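The Gourlay Gauge

The gauge house at Gourlay stood on the left bank, six steps up from the weir, and held a float, a counterweight, a chart drum and a chair. Craig Innes had the key to it from July, when the district moved him down from the Beka station, and he was told the instrument read high.

He asked by how much. The district office said that was what he was being sent to find out.

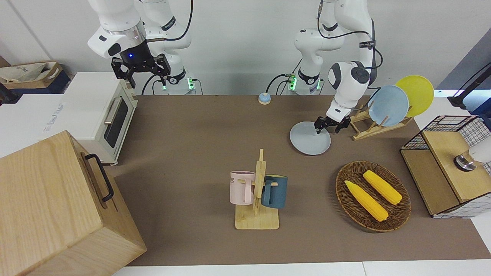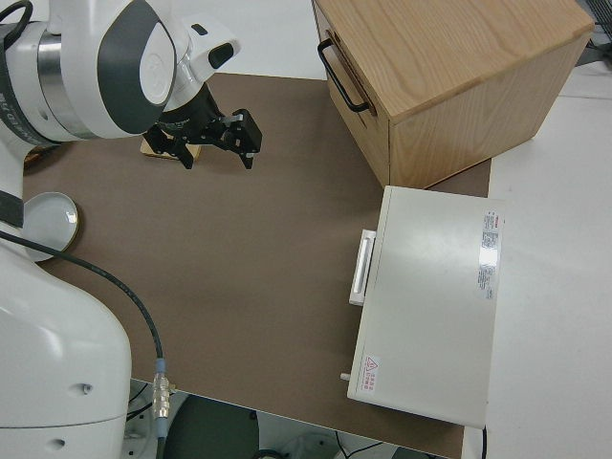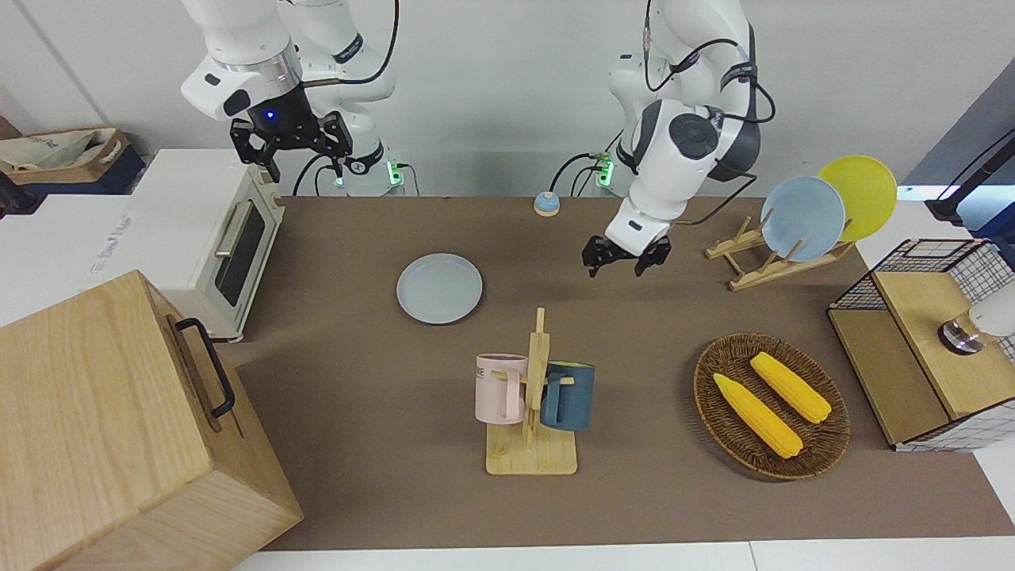
The principle of a float gauge is not difficult. A pipe is let down beside the river and joined to it by an inlet below the lowest water. The level in the pipe follows the level in the river, less the waves. A float sits on the water in the pipe. A tape runs up from the float, over a wheel, and down to a counterweight, and the turning of the wheel moves a pen across a paper chart. A clock turns the drum under the pen. The result is a line, and the line is the river.

Innes spent his first morning checking the clock. It lost 2 minutes in the day. He wrote this down and adjusted the regulator one division toward fast.

In the afternoon he checked the pen against the staff, an enamelled plate bolted to the weir wall and marked in centimetres. The pen said one thing and the staff said another. The difference was 25 millimetres. The pen was the higher.

There are a limited number of reasons for a float gauge to read high. The tape can slip on its wheel. The float can be replaced with a lighter one and the datum not reset. The staff can sink, if the wall it is bolted to sinks. The inlet can silt up, in which case the pipe holds yesterday's river, and the reading is high when the water is falling and low when it is rising. Innes listed these in the station book under the date and left a line after each.

He took the tape first. It was a Linel tape, perforated, running on a spiked wheel, and could not slip without tearing. He passed the whole length through his fingers and found no tear.

He took the float next. It was copper, with a soldered seam, and matched the weight stamped on its collar. He put it back.

For the inlet he poured a bucket of water into the pipe and timed the float's return. It came back in six seconds. He did this again, and it took six seconds again. The inlet was clear.

That left the wall.

The benchmark for the Gourlay gauge was a brass bolt set in the footing of the old woollen mill, 200 metres upstream. The mill had belonged to Gistex and had been shut for longer than the road had been sealed. To level from the bolt to the staff required an instrument, a rod, and a second person to hold the rod. The district had supplied the first two.

He asked at the house nearest the weir. The woman who answered had grey hair tied back with string and flour on one forearm. She listened to the whole of the request before she replied.

"You want me to stand still," she said.

"With the rod upright. There's a bubble on it. You keep the bubble in the circle."

"For how long?"

"An hour. Possibly more, if the light is poor."

She took her coat from behind the door. She did not ask what it was for, and Innes, who had prepared a short explanation, did not give it.

They began at the mill. The bolt was where the station description put it, behind a downpipe, with a colour on it like old tea. He set up the level on the track, had her stand the rod on the bolt, and read the backsight. Then she walked past him toward the weir and stood where he pointed, on a steel plate he had trodden into the gravel, and he read the foresight. He carried the instrument past her. She turned the rod to face him without lifting it. He had not told her to do that.

"You've done this before," he said.

"I held it for the last one."

"The last observer?"

"He came down every spring. Then he came down in autumn as well. Towards the end it was most months."

Innes booked the reading. The page had columns for backsight, foresight, rise, fall and reduced level, and a narrow column for remarks, which he left blank.

They closed on the staff with the sun behind the mill chimney, then levelled back to the bolt by a different line, as the manual requires. The misclosure was 2 millimetres, well inside tolerance. He sat on the steps of the gauge house and worked the sums through in pencil. The staff was exactly where it had been when it was installed. The wall had not moved.

"Well?" she said.

"It's sound."

"That's what he used to get."

She handed him the rod and went home. He watched the pen for a time. It drew a level line, 25 millimetres above the river.

The station books were kept in a tin trunk under the chair. He read them that night at the Gourlay boarding house, beginning with the most recent and working back. The previous observer had written a small, regular hand. He had checked the tape, the float, the inlet and the wall. He had found no fault in them and had reset the pen to agree with the staff. A month later the pen was high again. He had reset it again. In each case the offset on arrival was the same, and in each case it was entered without comment.

Further back, the intervals were longer. In the oldest book there was one resetting in a year, by a different hand, and then none.

Innes considered the pen arm. He considered the temperature of the gauge house, the expansion of steel tape, and the swelling of paper in damp air. Chart paper takes up moisture and grows across its width, and a wet week can shift a trace by a millimetre or two. It cannot shift it by 25. He wrote a short calculation to this effect on the back of an envelope and found, on turning the page of the book, the same calculation in the small regular hand.

In the morning he reset the pen. He signed the chart at the point of adjustment, noted the time as 7:40, and locked the door.

He went back at noon. The pen and the staff agreed. He went back at four, and they agreed. He ate at the boarding house, where there was mutton, and walked down afterwards with a lamp. They agreed.

On his ninth evening in Gourlay the river rose. There had been rain at Beka two days before, and he had been expecting the water. He sat in the chair and watched the pen climb. A rising limb on a small catchment is steep and then less steep, and the peak is a rounded thing that is only recognized afterwards. The tape clicked over the spikes. Some time after ten the clicking stopped, and he took the lamp outside and read the staff.

The pen was high by 25 millimetres.

He read the staff again. He went in and read the pen again. He had been in the chair the whole evening with his eyes on the trace, and the trace was continuous. It showed no step. He laid a straight edge along it and found no place at which the error had entered. At the bottom of the rise the line was right and at the top it was wrong, and every part of it between was a good clean curve.

The woman from the nearest house was standing on the track with a coat over her nightdress.

"I saw the light," she said. "Is it doing it?"

"Yes."

"He thought the staff was out. Not the wall. He thought the river was the height the pen said, and it was the staff that couldn't see it."

"That isn't possible," Innes said. "The staff is in the water. You read where the water comes to."

"I'm telling you what he thought."

She looked at the weir. The water was going over it brown and smooth, with very little noise for the volume.

"Where is he now?" Innes asked.

"His daughter's. On the coast. He's quite well, he sends a card." She pulled the coat across. "He asks what it's reading."

"And do you tell him?"

"I haven't had a key."

Innes held the lamp to the chart. The regulations for the resetting of a pen are brief. The observer verifies the datum, lifts the pen clear, turns the wheel until pen and staff agree, lowers the pen and signs. It takes less than a minute. He had the wheel under his thumb. He could feel, through the tape, the small pull of the float on the water below.

He took his thumb off. He uncapped the other pen, the one for signing, and in the margin of the chart beside the peak he wrote both readings, one above the other, with the time. He did not mark either of them as the error.

"Come in if you want," he said. "Mind the step."

She came in and bent to the drum. She read the two figures, moving her lips slightly, and then read them again to be sure of having them. The tape gave one click, and the pen began to go down.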